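Learning the names of things: news from the Saturday language table

Our language table has now been running since May, and several readers of this newsletter have asked me how it is going and whether there is still place for them. There is place. We meet at Mustis, in the back room with the long bench, and the first coffee is on the house if you come before the lunch guests.

For those who did not hear of it before: the table is for people who moved to this town as adults and who can already manage at work, but who still feel lost at the hardware store or when a neighbor talks over the fence. I am such a person myself. I could write a report in English long before I could ask for a funnel.

This spring we decided to stop using the textbook. It was Gladys Lyimo who proposed it. She had found that the book gave us many words for airports and hotels, and almost none for a kitchen drawer. Now each member takes one corner of daily life and prepares it for the others. Jeptoo Kombo did sewing, and I learned "hem" and "seam," which I had mixed up for years. Marit Skjelbred did the garden. She brought seedlings in egg cartons, and we spent most of the morning on the difference between soil, dirt, earth and mud. We did not fully agree, and a waiter who was born here could not settle it for us either.

What surprised me is how much the small words matter. To put something in, on, over, by or against -- these are the words that betray us. In my first language one preposition does the work of three English ones, and I still say that I am "on the bus stop." Stella Kioko keeps a notebook only for this kind of mistake. She reads from it at the end of each meeting, without saying who made them, and everyone recognizes their own.

We also tried a method from an old course book that Stella brought with her. One person gives short instructions and the other must carry them out exactly as spoken. "Put the spoon behind the cup" sounds easy until you have to decide whose behind it is, mine or yours.
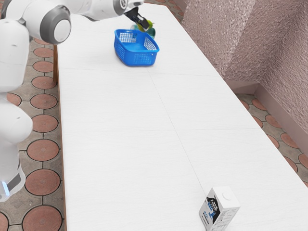

The exercise works best with two people who do not share a first language, because then you cannot rescue each other with a whisper. It is slow, and you should be prepared to laugh at yourself a little.

In the coming weeks Caroline Mohamedi will take over the planning from me, as I will be traveling to my family. She would like to do a morning on telephone calls, which many of us fear more than any grammar. If you have a letter or a form that you could not understand, bring it also -- we will read it together and cover the private parts first.

There is no fee and no test. We ask only that you speak English from the door to the door, even when you order.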